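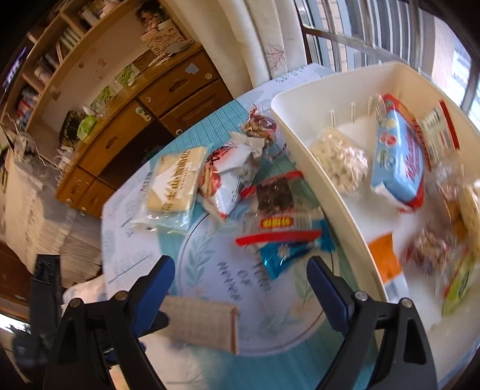
**Ticket 884: jaw width channel reads closed while jaws are open**

Project: Lamberg, student team, snack sorting task
Component: hand-held gripper, width sensing
Opened by: Guilan Mao
Assigned to: Shih-chieh Poon
Priority: high (blocks training set)
Status: resolved, one follow-up open

**Summary**

Width value drops to 0 partway through a recording and stays there until the logger is restarted. Camera stream is unaffected. Jaws move freely by hand and there is no binding. Episodes recorded after the drop are unusable for training, as the policy learns that the gripper is always shut.

**Setup**

- Gripper: unit 2, black jaws, blue rubber pads
- Task: pick a packaged snack from the table, release in the white bin
- Logger: Ino, May build
- Storage: Gosora share, team folder
- Width sensor: potentiometer on the jaw pivot, read through the handle board
- Expected range: 0 closed, 1598 fully open, raw counts

**Steps to reproduce (Guilan)**

1. Power the handle board from the laptop.
2. Start Ino, wait for both streams to go green.
3. Zero with jaws closed.
4. Run pick and place at normal speed.
5. Watch the width trace.

The drop does not happen at a fixed time. Once it came in the first episode after a restart. On another run I finished a whole batch before it appeared. Restarting the logger clears it every time. Restarting only the camera does not.

---

**Log**

**Shih-chieh, 10:15.** Read through the raw files. Width goes from a normal value straight to 0 in a single sample. A jaw closing by hand takes many samples, so this is not motion. Timestamps on the width channel keep advancing, so the board is still talking. Either the board is sending zeros or Ino is filling them in.

**Shih-chieh, 10:40.** Bypassed Ino and read the board in a serial terminal. Opened and closed the jaws by hand for 200 cycles. No zeros except at full close. Points at the logger, but the gripper was flat on the bench the whole time, so not conclusive.

**Guilan, 11:05.** I was not holding it flat when it failed. For anything inside the bin I have to come over the rim and tip the handle forward. Can you repeat with the tool tilted?

**Shih-chieh, 11:30.** Repeated with tilt, still in the serial terminal. Output is now a run of `ERR` lines starting when the handle passes a steep forward angle. `ERR` lines stop when the handle comes back level. Two separate problems then:

- (a) the board loses the sensor on tilt
- (b) Ino turns `ERR` into 0 and then latches

**Shih-chieh, 11:50.** On (b): the parser catches the failed conversion, writes the default value, and sets a fault flag. The flag is only cleared at startup. That explains why the trace never recovers after one bad line.

**Guilan, 13:10.** Opened the handle for (a). Sensor cable is routed on the inside of the grip and the connector has no strain relief. Pushing the cable toward the jaws with a plastic pick gives `ERR`. Letting go brings the reading back. Connector housing is not cracked. One crimp sits lower than its neighbors.

**Shih-chieh, 13:25.** Please redo that crimp instead of bending the pin. Last term's unit 1 got the bent pin treatment and failed again in the same place.

**Guilan, 14:00.** Crimp redone. Cable moved to the outside channel with a zip tie just behind the connector and a little slack before it. Re-zeroed. Full open reads 1598 again, closed reads 0. Tilted forward, back, and to both sides with the terminal open, no `ERR`. Shook the handle as well.

**Shih-chieh, 14:35.** Parser change is in the team branch:

- `ERR` is now written as an empty value, never 0
- fault flag clears on the next valid reading
- Ino shows a yellow bar while the flag is set
- an episode with any empty width value is marked `check` on save

Guilan, pull before recording. The old build will still write zeros.

**Guilan, 15:20.** Pulled and ran a batch on the snack table, thin flat items first, then bags, then releases over the bin rim. Yellow bar did not come on. Unplugged the sensor in the middle of one episode on purpose: bar came on, episode saved as `check`, trace came back when I plugged it in again. Deleted that episode.

**Guilan, 15:30.** Separate observation, might be its own ticket. With thin flat items the width at grasp is so close to the closed value that the "object held" label flips on and off. Foil packets crumple and do the same thing. The threshold in the labeling script looks like it was picked for thicker things.

**Shih-chieh, 15:45.** Agree, separate ticket. The threshold dates from the Fang blocks we used for the first demo and has not been touched. Do not change it by hand on your copy or the labels will differ between laptops.

---

**Root cause**

Low crimp on the sensor connector with no strain relief. Contact opened when the handle was tilted forward over the bin. Logger recorded the error as a closed jaw and held it until restart.

**Fix**

Connector re-crimped, cable rerouted and tied. Parser updated.

**Existing data**

Old episodes cannot be repaired, as a zero from a fault and a zero from a closed jaw look the same in the file. Any old episode with a single-sample step to 0 goes in the `reject` folder on Gosora. Shih-chieh has a script for this. Run it with `--dry` first and read the list.

**Follow-up**

- [x] Re-crimp unit 2
- [x] Merge parser change
- [ ] Same cable route on unit 1 (Guilan)
- [x] New ticket for held/not held threshold
- [ ] Add tilt check to the pre-session list, serial terminal open, before zeroing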